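Open day at Orkum shows a robot arm that works, some of the time

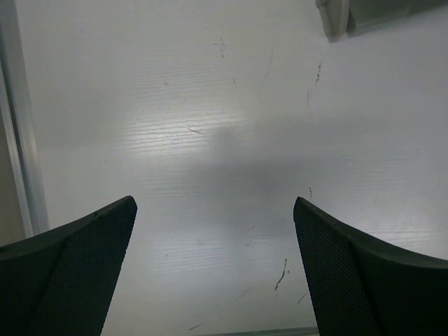 The two fingers of the Orkum arm over the white demonstration table, in a view from the arm's own camera.

RESTCOMBE — The company that wants to put robot arms in small packing shops opened its doors on Saturday, and 182 people walked through them. Most came for the arm. A fair number left before it had finished its second set.

Orkum had promised "a full working day in one hour." What visitors got was one arm at one table, picking up small parts and setting them down a short distance away. Between runs a member of staff put the parts back where they started.

The company's flyer says the arm can be taught a new job in 10 minutes. Tanvir Bandara, who ran the demonstration, said that figure is for a part the system has handled before. For a new one, he said, it depends on the shape. Asked how long the parts on the table had taken, he said the team had been working with them since the summer.

The first set went well. The fingers came down, closed, lifted and let go, slowly but without a miss, and there was some applause. In the second set the arm dropped a part, went back for it and closed on nothing. Staff stopped the run and started it again from the top.

Bandara put the trouble down to light. The tabletop is glossy, and the hall lamps throw a bright patch on it close to where the fingers work. A screen beside the table carried the picture from the arm's camera, and the glare was plain to see there, along with the scratches and smudges on the surface. "It's a harder table than it looks," he said.

That may be so, but packing shops have lamps too. One visitor, who runs a shipping room on the east side of town, asked what happens when the sun comes in at four in the afternoon. She was told the next version of the software, called Surka, will deal with it. Surka is due in December. It was not on show.

Price was another soft spot. The flyer gives none. Staff said the arm would be leased and that the monthly rate would depend on the site. They would not give a range, and they would not say whether the rate covers repairs or new finger pads.

Orkum says 19 shops have signed up to try the arm. It named one, Chuang, a parts supplier that shares its parking lot. Chuang has not yet had an arm installed.

Bandara was more open than the flyer. He said the arm is slower than a person at this kind of work and will stay slower for a while, and that the case for it rests on night shifts that are hard to fill. He had no numbers from a real night shift to back that up. The longest test so far, he said, was 100 picks in a row, done in the company's own workshop with a staff member standing by.

Visitors were asked to leave an email address at the door on the way out. Orkum plans a second open day once Surka is ready and says people will be able to bring their own parts for the arm to try.

Posted 10/26/24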